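Progress report to the Bresell Fund
Youth and family sports nights, Clonitz

Dear friends at Bresell,

Greetings from Clonitz, where the mud has finally started to dry and I can walk to the field without changing my shoes twice. I promised you a proper report in April and I'm going to do my best to stick to the subject, though those of you who have had letters from me before will know how that usually goes.

When you agreed to support us, we asked for enough to run one open sports night a week through the cold months, with a meal afterward, and to get a flag football team going in time for spring. The sports night has been every Wednesday at 6:30 in the Bogdan school gym, and we have missed only one, when the boiler was out and the school very sensibly kept the building closed. By the end of last month we had signed in 778 visits at the door. Plenty of those are the same faces week after week, and I want to be fair about that, but it is a good deal more than we had hoped for when we filled in your form last summer at my kitchen table.

Basketball is still what most of the kids want to play. We tried volleyball for a month and the parents liked it a lot more than their children did, so now the grown-ups get the far end of the gym for the last half hour and they make more noise than anyone. 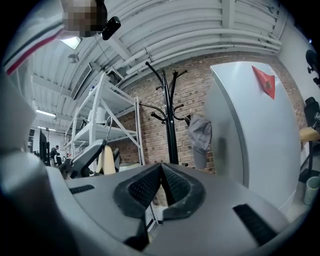
The football has been slower, and I'd like to tell you the truth about it. Hardly anybody in town had ever watched a game from start to finish, and explaining downs in a second language is a humbling business (I grew up with this sport and found out I couldn't explain a safety to save my life). We have 26 players signed up, ages ten to sixteen, and on a good evening most of them come. The flags and belts took five weeks to get through customs, so we practiced with strips of old bedsheet tucked into waistbands, and I'm a little sorry to have given those up. The kids had gotten very fond of them.

Our first away game was in Skurnia, and we lost it badly. The bus ride home was the loudest I have ever been on, you would have thought we'd won a championship! We stopped for soup on the way and got back well after dark, with the parents all waiting in the school parking lot with their headlights on.

We also held our Super Bowl evening, which you helped pay for out of the hospitality line. With the time difference we didn't try to do it live. We showed a recording the next Saturday afternoon, begged everyone to stay off the internet, and served 70 hot dogs, every one of which was gone before halftime. Next year I will order more and start the beans earlier.

On the money side, we are a little under on gym rental because of the closed night, and over on transportation, since the bus to Skurnia cost more than the quote I was given in the fall. I'd like to move the rental savings across to cover part of that, if you are comfortable with it. The detailed sheet is coming to you separately with the receipts. A few of them are handwritten, and I have put a translation beside each one.

Between now and the summer break we plan to keep the Wednesday nights going, moving outdoors when the weather lets us, and to host Skurnia here for a return game. We still need line paint for the field and a second set of cones. The school has offered us a storage closet with a lock, so I can finally get the equipment out of my hallway.

Thank you for trusting us with this, and for your patience over the late winter update. If any of you find yourselves over this way before the end of the season, come to the gym and bring sneakers. There is a spare bed at our place and the coffee is good.

With warm regards from all of us,
The Clonitz sports night team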